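Reports > Urkby Clothing Reuse > Second period

Print this page | E-mail this page

Urkby Clothing Reuse: progress report to Clemico
October 21, 2026

The grant for this period paid for sorting, folding and storage of donated clothes at the Urkby site. We were asked to report against the plan as approved, and the plan now looks optimistic in several places. Of the 650 garments we said would be folded and shelved by now, 472 are. The shortfall is mostly in sportswear and children's items, which the original schedule treated as if they took no longer than a bath towel.

We also have doubts about the folding guide bought from Uniyal. It assumes a hard table at standing height and a garment that starts out flat. We have yet to see a donation bag that meets the second condition.

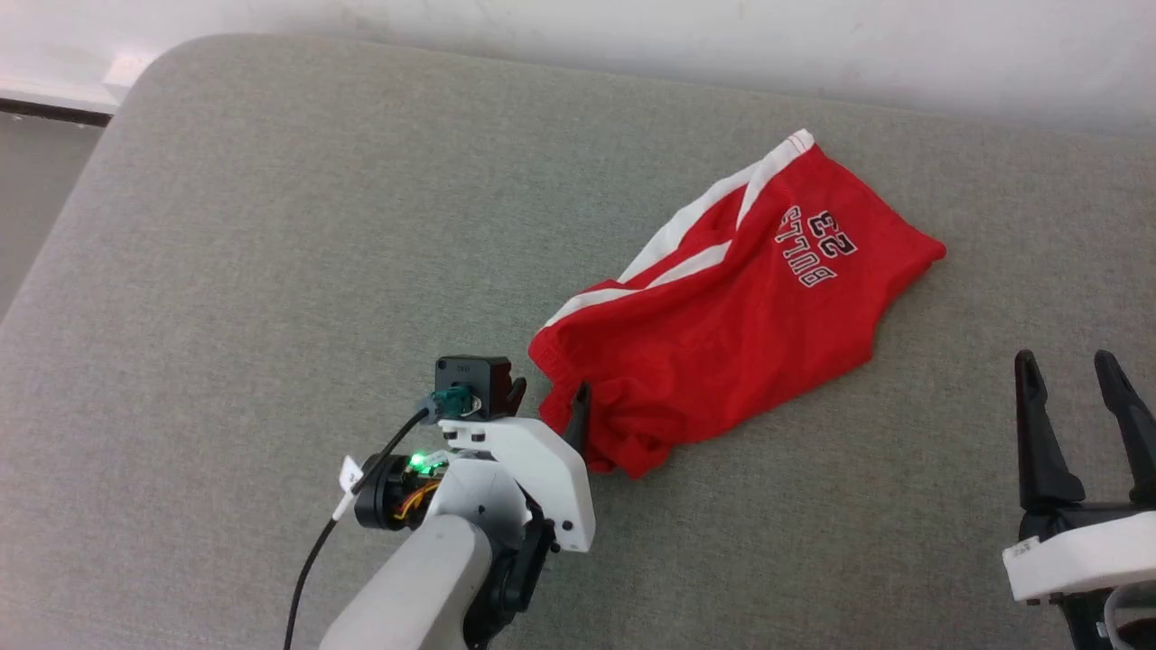

Sportswear remains the slowest category, and we do not expect the guide to change that. The fabric slides, the waistbands spring back, and the first minute goes into finding out which way up the thing is. A pair of red basketball shorts with "23 BULLS" on it, lying bunched at one end on a gray upholstered surface, is a fair example of the starting point. The guide says to match the side seams first. With the white stripes along one side there is at least a line to follow; plain shorts offer less help. Whether the soft surface costs us time is disputed among the staff, and we have no figures that would settle it.

Storage is in better shape. The 2 shelving units are up and almost 200 places are still free. The Musix labeling software was installed as planned, but so far it has produced labels that have to be corrected by hand, and we would not recommend paying for the extended license.

For November we propose a lower target for sportswear and no change to the others. We would rather report a modest number that holds. The unspent part of the storage line is best left where it is until the label problem has been dealt with.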